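Mon 29 August

Workshop notebook, Caltau trial, bench 2

Second week with the Caltau kit and I finally have a proper stretch of time to write things down, so this is going to ramble a bit. The trial licence runs into October and I'd like to have an opinion by then that I can defend to Danica, who signs for it.

What we've got on trial, for anyone picking this notebook up cold: the simulator, the kitchen scene pack, the wrist-view package and the soft finger models. The arm itself isn't part of the deal. We'd be running whatever comes out of this on our own arm with the Kadby fingers, and the main selling point is that Caltau say their finger models bend the way soft fingers do. Navickas quoted us for the same sort of thing in autumn and theirs were rigid with a bit of friction painted on, which is why we passed.

Install. Took most of a morning, and half of that was my own fault. I had the old graphics driver pinned from the Biltdale job and forgot all about it. The Caltau installer checks the driver, says nothing, carries on, and then you get a black window. A one-line warning would have saved me a coffee and a lot of swearing. Once I unpinned it the thing came up first go. Fans are noisy at full resolution but the workstation stays usable, and I can have the plots open beside it without everything crawling.

Config notes, so I don't lose them again:
– step size left at default. Halving it made contact nicer to look at and everything else painfully slow.
– finger stiffness 52 (the preset is 102, far too stiff for ours, the tips barely gave at all when I pressed them against the counter)
– wrist view saved at every control step, third-person view off
– seed goes in the run name. Please, everybody, put the seed in the run name.

The stiffness number I got by hanging a weight off one of our real fingers, measuring the droop and fiddling the slider until the model drooped to match. Crude! I'd like Heino to redo it properly with the load cell, and in both directions, because I only bent it inward.

Kitchen pack. I like it more than I thought I would. The layouts are a bit show-home but the lighting changes are decent and you can swap colours on nearly anything from the one file. Cupboards, counters, appliances, the view outside, the lot. Danica reckons the pack was drawn up by someone who has never had to wipe a bench, and I can see what she means, there isn't a crumb anywhere. I've asked whether we can bring in our own clutter. Answer from support was yes, with a converter, and the converter is a separate download that needs a separate login. Got that on Friday arvo, haven't tried it.

Today was wrist-view day. I wanted to know if the view from the gripper gives us enough to train on by itself, because the fixed camera on our real bench gets blocked every time the elbow comes round. So I've been sitting there flicking through saved views and trying to judge, as a human, whether I'd know where to put the fingers next. Mostly I would. The pink fingers stand out from nearly everything in the pack, and with the orange bars lying on the beige counter between them there's no confusing target with tool. I'm less sure about when one finger drops into shadow and goes a dark maroon, since the segmentation script I knocked together keys on colour and it doesn't like that one bit.
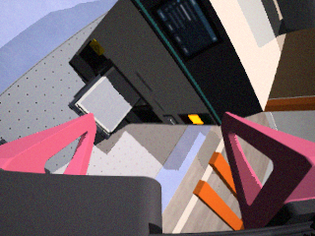
Raimonds Lepik: have you asked them about turning the wrist camera separately from the hand? When I was on the Navickas demo the tilt was baked in, and we spent weeks correcting for it afterwards. If Caltau let you set the mount angle in the scene file I'd take that over any amount of soft finger. Also I wouldn't key on colour at all, export their object masks and be done with it.

Fair points, both of them. I've left his note where he put it, right in the middle of my page, thanks mate. On the mount angle: yes, it's in the scene file, under the gripper block, three numbers in degrees. I changed it after lunch and the view rolled the way I expected, so no baking in as far as I can tell. On the masks: they do export, but only in the tier above ours. I've emailed to ask if the trial can be bumped up for a fortnight. If the masks are as clean as the brochure claims I'll happily bin my script, it was only ever held together with sticky tape.

One thing I do want to keep is the strong tilt. First instinct was to level everything out so it's comfortable to look at, and I had a go at that, and then thought about our actual wrist, which comes in at all sorts of angles depending on who set the home position. Training on nice level views and then running on tilted ones is asking for trouble. So the tilt stays and it varies, and anybody reviewing the runs can put up with a crook neck.

Batch run. Set off a batch before lunch: 848 episodes, reach and grasp on the bars only, start pose randomised, lighting randomised, colours left alone for now. It got through them while I was at the supplier and back, which is a good deal quicker than I'd planned for. Of those, 15 died with a solver error and left half-written folders behind. The folders are the nuisance, because the loader picks them up as if they were good and falls over later with a message about array lengths that has nothing to do with anything. I've added a check that looks for the closing file and skips the folder if it's missing. Script is on the shared drive under tools, called skip_partial.

The solver errors I've half worked out. The ones I opened all had the finger tip jammed hard against the appliance when the randomiser placed it, so the run starts with two things occupying the same space and the physics throws its hands up. Caltau's manual has a clearance setting for start poses, default is zero (why?). Set it to something sensible and I'd expect the errors to mostly go away. To be tested tomorrow.

Haven't worked out the grasp scores yet. The built-in scorer counts a grasp as good if both fingers are touching the object when the episode stops, and that's generous. I want lift and hold. Abelardo wrote us a lift check for the Biltdale job and it should drop in with a change of variable names, he's digging it out.

Talked to Caltau support twice today. They're quick, I'll give them that, and the person on the other end clearly uses the product. Things I asked and what came back:

Can we put our own finger geometry in? Yes, and the soft behaviour carries over if the mesh is closed. Ours isn't closed. Aurelia says she can patch it in an evening and would quite enjoy it.

Is the finger colour only cosmetic? Yes, one line in the file. No effect on contact.

Does the licence count machines or people? Machines. Two of us can share the workstation but I can't run it at home on the laptop as well, which is a pain on the days I've got the kids.

What happens to exported data when the trial ends? Ours to keep, no watermark, no expiry. I asked for that in writing and it arrived within the hour. Filed with the quote.

Price. Not putting the number in here because it isn't final, but it's more than Navickas and less than Danica feared. The soft fingers are an add-on and so are the masks, and by the time you've ticked both you're paying nearly half again on the base. If it came down to one I'd currently pick the masks, which annoys me, seeing as the fingers are what got us interested in the first place. Contact looks right to my eye, but looking right isn't much to go on, and I won't have a real comparison until our arm is back together and I can squash the same bar in both worlds.

Gripes so far, mostly small:
– the silent driver check, see above
– undo in the scene editor goes back one step only
– object names in the pack are a mix of plain words and codes, so I've got a list going on the whiteboard, don't rub it off
– the file browser forgets where you were every single time
– help pages are good on the editor and thin on the randomiser, which is the bit I need

Things I'm properly pleased with: the speed, the scene files being plain text so they go straight into version control, the wrist view setup (five minutes, tops), and being able to replay any episode from its seed and get the same run back. I tried that last one on three different episodes and the joint traces sat right on top of each other. We never once managed that with the old setup.

For tomorrow:
– clearance setting on, rerun the same batch with the same seeds, compare the error list
– try the clutter converter with a mug and a tea towel (tea towel will probably end in tears, cloth is listed as beta)
– chase the mask upgrade if there's no email by ten
– Heino and the load cell
– mesh to Aurelia, tonight if I remember

Backup of today's runs is on the grey drive, second shelf, labelled. Workstation is left on with the replay export going, so please don't shut it down when you lock up.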